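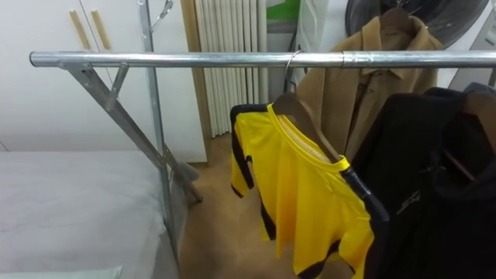 Womdale Garment Rail and Shaped Hanger Set

Product code 2870
Category: Bedroom / Open clothes storage
Supplied by Fadbridge

Overview

The Womdale is an open clothes rail for bedrooms without a built-in wardrobe. The hanging tube is steel with a silver finish, in two sections joined by a metal coupling sleeve. The end of the tube is rounded and capped. A diagonal brace runs from beneath the rail to a small foot, and a short angled bracket reinforces the joint directly under the tube. The upright carries a hook at its top, suited to a bag or a single garment waiting to be put away.

The rail takes coats, fleece jackets and shirts on the same tube. Heavy items should be hung nearest the upright and lighter items toward the coupling. Coats may be moved along the tube by the hanger hook; lift over the sleeve, do not drag.

Hangers

The matching hanger is dark brown wood with sloped shoulders and a silver metal hook. Hangers are sold separately in packs of 2 under the Dondine name. The slope is cut for knits and sports shirts, where a straight hanger tends to leave a point in the shoulder fabric.
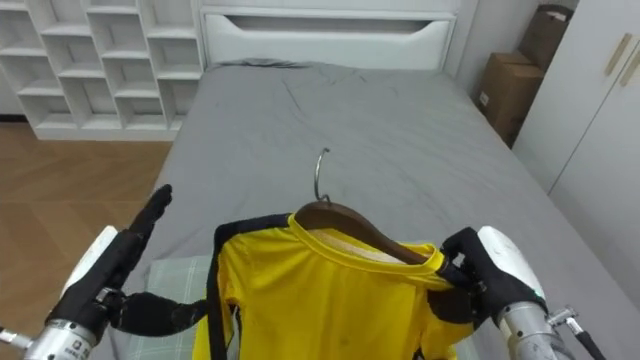
Dark brown wooden hanger in a crew-neck sports shirt. The hook stands clear of the collar.

Fitting a shirt to the hanger

1. Lay the shirt on a flat, made bed, front side up, sleeves out to the sides.
2. Hold the hanger by the body and feed one end in through the hem or the neck opening. Ribbed collars should be loaded from the hem to avoid stretching.
3. Seat each end of the hanger at the shoulder seam.
4. Centre the hook in the neck opening, then lift by both shoulders.
5. Check that the collar sits level before hanging.

Clear the bed before starting. Garments left across pillows pick up creases at the fold and should be shaken out first.

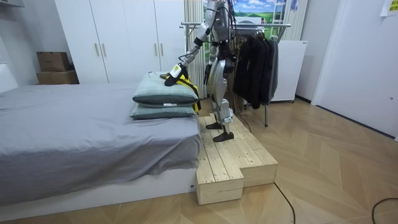
Low bed with grey fitted sheet and stacked grey-green pillows, yellow garment with black straps at the pillow end.

Placement

Allow 258 mm between the rail and the nearest edge of the mattress - less than this and long coats will brush the bedding. On carpet, check the foot of the brace again after a week of use and re-level if required. The rail is not rated as a support for climbing, stretching or drying wet bedding.

A low bed makes a practical dressing surface, as shirts can be spread at full width with the sleeves supported.
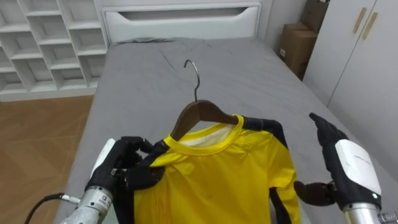 Synthetic sports fabrics slide on polished wood. If a shirt will not stay centred, order the Kincaid shoulder grips, which press onto the ends of the hanger and do not mark light colours.

Care

Wipe metal parts with a dry cloth. Do not use abrasive cleaner on the tube. Wooden hangers may be wiped with a damp cloth and should be dried before use.

Spare parts

Coupling sleeve, end cap and brace foot are available individually. Quote product code 2870 when ordering. Spare parts enquiries: Efua Darko. Trade and bulk orders: Asanka Mridha.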